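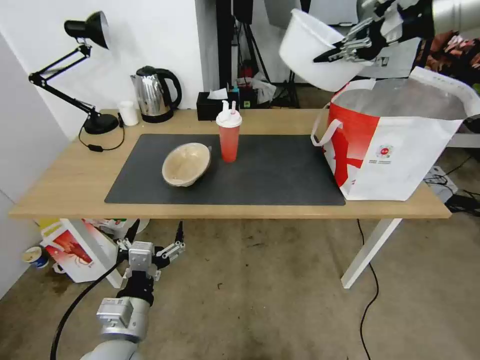 4.2 The back row and the middle

When I started this study of shared desks I thought the interesting part would be the big stuff, the monitors and chairs and who sits where. I was wrong, and I'm glad, because the small stuff is much more fun to write about. Section 4.1 went through the desks at Restolton as a group (all 19 of them). In this section I want to slow down and stay with a single desk, the light wooden one against the white wall, and talk about how its things sort themselves into what I've been calling the back row and the middle.

The back row is whatever lives along the wall. On this desk it has the black lamp at the far left, then a small white cup, then the steel kettle, then a black tissue box. I love this row! It reads like a tiny kitchen counter that somebody started and then got distracted from. In my notes, things in the back row are coded as "resident", meaning that a person clearing the desk would leave them alone unless told otherwise. Ratree Prasertsri coded the same desks separately, and we agreed on the lamp and the kettle right away. We argued over the small cup for most of an afternoon. She wanted it in the resident group on account of its neighbors (it's snug beside the kettle, so surely it goes with the kettle), and I thought of it as trash waiting to happen. We ended up with a third code, "attached", for anything that gets its place from the thing next to it, and I have used that code ever since.

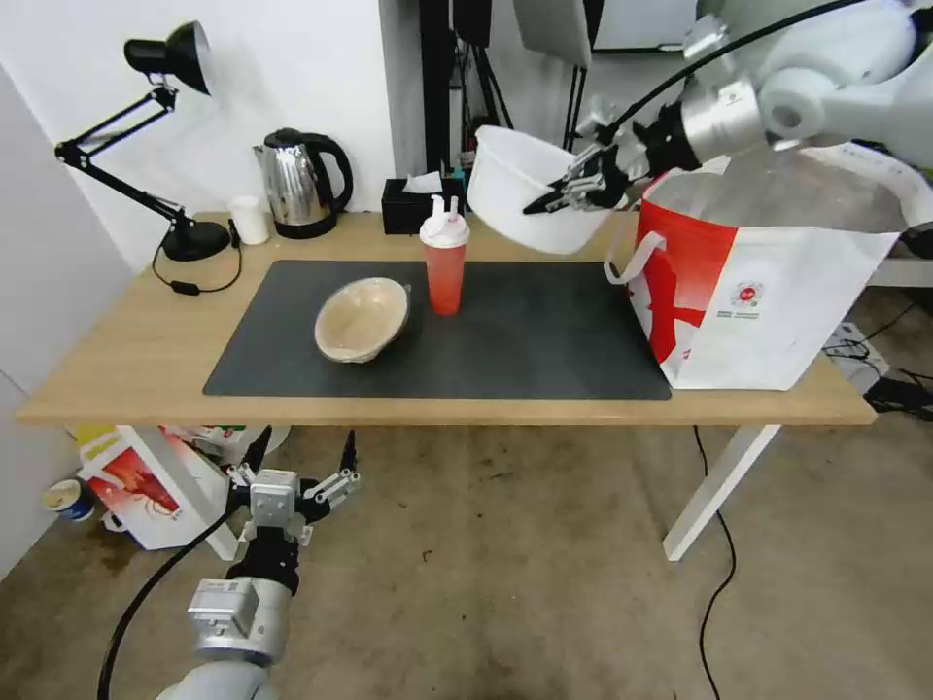
The middle is a different story. A large dark gray mat covers most of the desktop, and people treat the mat as the desk proper and the bare wood as a kind of sidewalk. Things on the mat were coded as "visiting". Here the visitors are a beige bowl with a pale speckled inside, sitting tilted, and a red see-through cup with a white domed lid and straws in it. Neither has anything to do with the other, as far as I can tell. They still got coded as a pair by both of us, just from standing so close together, and I think that says something about us as coders too. Azra Gashi pointed out that a bowl lying at an angle looks more temporary than a bowl sitting flat, even when it's in exactly the same spot. I hadn't thought of that and went back through the whole set with it in mind. Tilt is now a column in the coding sheet – see Appendix B.

Then there is the right end of the desk, where the shopping bag goes. It's a big white one with a bold red pattern, and it gave me more trouble than anything else in the study. Is a bag a thing on the desk, or is it a place? When it's folded up I would say a thing, easily. But this one stands open, with a silvery gray inside, and once a bag is open people start talking about it the way they talk about a drawer. "It can go in the bag," they say, and the desk has gained a new spot without gaining any furniture. Figure 2 is the desk during packing, with the white basin up in the air and the bag standing open at the right, and it's the moment I keep coming back to when I try to explain this. The basin belongs to neither row at that point. Our coding sheet had no box for it, so I added "in transit", over some grumbling from Rok Dumitrescu, who would have liked the sheet to stay on one page.
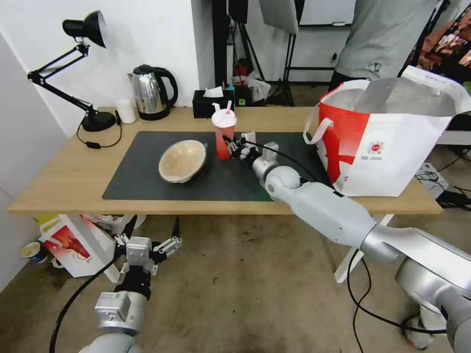

I should say a bit about packing order too, as it came up in nearly every interview. Most people told us they pack big and light things first and fill in around them. A basin is a good first item by that rule, as smaller things can nest in it, and a cup with a lid and straws is a terrible one. Gunhild Grímsdóttir told me she would carry a cup like that in her hand before she'd trust it to a bag, and I feel the same way. Straws catch on handles, and domed lids pop off. The two drinks spilled during our December pilot had both been put into bags standing up, by people who were sure they'd stay that way.

One thing I would do differently is the cords. The lamp cord has its little switch partway along, out where it takes up space of its own, and I coded lamp and cord as a single object. Tiziana Morelli thinks the cord should count separately, and after reading back through 3,000 words of my own notes on where it loops and hangs, I've come around to her side. Section 4.3 uses her version.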